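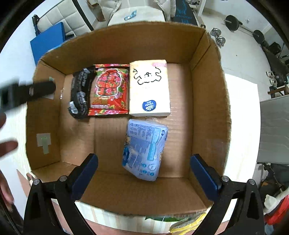

Packing Small Soft Things: A Report on Shared Supply Boxes

Group report by Ketsara Yimyam, Rostam Mahmoudi and Parisa Mazandarani
Submitted 11/11/2020

1. Background

Our residence hall, Gillard, gives every shared kitchen one cardboard box for tissues, wipes and similar supplies. The box is always either empty or impossible to close. Our project asked whether a simple packing order would fix this, and whether students would follow it. We were more hopeful about the first part.

2. Method

We used a plain brown box and a mixed set of packets, mostly soft. Two layouts were compared. In the "row" layout, packets go side by side along the far wall and anything left over lies nearer the front. In the "drop" layout, you let go of the packet and walk away, as is the custom on our floor.

Six students tried both. Hooman Khosravi asked if he could be excused from the row layout on the grounds of personality. He could not.

3. Observations

The stiffer tissue box with the animal drawing was the easiest item to place, and people tended to build the row from it. The flat floral packet fit neatly against its side. Soft packs were harder – they lean, they slump, and they take up whatever room you had planned for something else.

The glossy black packs gave us the most trouble. They crinkle, and with so much small print on them people kept stopping to read. Two of us now know there is a standard called GB15979. Neither has found a use for this.
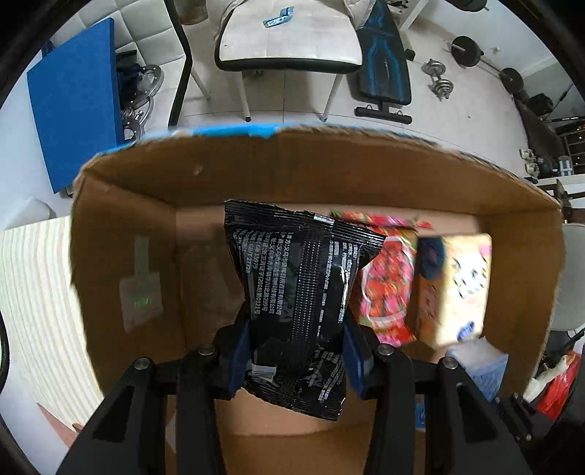
Figure 2. Black package held over the open box, with the floral pack inside.

4. Discussion

The row layout made it easier to see what was in the box. It did not make anyone refill it. Homa Esfahani, who read our draft, suggested writing the contents on the outside flap. We would try that next, along with a second box for the soft packs, if Gillard will part with one.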